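Residential street

A residential street is a road whose main purpose is to give access to houses and flats.
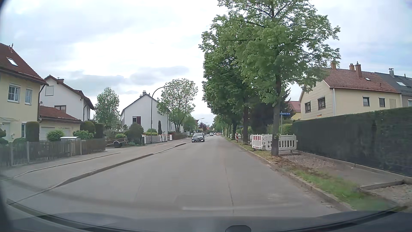 It carries mostly local traffic, such as residents' cars, deliveries and refuse lorries, and is normally lower in the road hierarchy than a collector or main road. Many residential streets are open at both ends, while others finish in a turning area or a dead end.

Layout

The part used by vehicles is called the carriageway. On streets with kerbs, a raised line of stone or concrete divides it from the pavement, which is set aside for people on foot. The pavement may be surfaced with asphalt, slabs or small blocks. A second, thinner edging is often laid along the garden side to hold the paving in place. Where a driveway crosses the pavement, the kerb is usually lowered.

Widths vary a good deal with the age of the district. In Grullarside, streets laid out before car ownership was common are narrow, and drivers have to give way to each other wherever vehicles are parked. Later streets in Workum were built with room for two cars to pass and a wide pavement on at least one side.

Surface and services

Asphalt is the usual surface. It is laid in strips, and the joint between two strips is a weak point. Long cracks running in the direction of travel often follow such a joint, though they can also come from a trench that has settled or from movement in the ground. Narrow cracks are filled with hot bitumen to keep water out. If left open they widen in frost, and the edges begin to break away.

Water, gas, drainage and cables commonly run under the carriageway or the pavement. Manholes give access to the sewers and are closed with heavy covers, many of them round. A round cover can't drop through its own opening, whichever way it is turned. Covers are reset when the road is resurfaced, as one that sits too low or too high is noisy under traffic.

Houses and frontages

Older suburban streets tend to have detached or paired houses set back behind front gardens. Steep tiled roofs are common, some with skylights added when a loft was turned into a room. Garages may stand beside the house as a low wing with its own roof, and two neighbouring garages are sometimes built as one block.

The boundary between garden and pavement is marked by a wall, a hedge or a fence. Vertical-slat wooden fences are cheap and easy to mend -- a single slat can be replaced without taking down the rest -- but untreated wood turns grey with weather. Clipped shrubs and hedges give more privacy and need cutting back where they grow over the pavement. In Workum the height limit for front hedges is 80 centimetres within sight of a junction.

Parking

Residents park in garages, on driveways or along the kerb. A parking survey of the Gillies quarter of Grullarside, completed in February, covered 103 homes and recorded 37 without any off-street space.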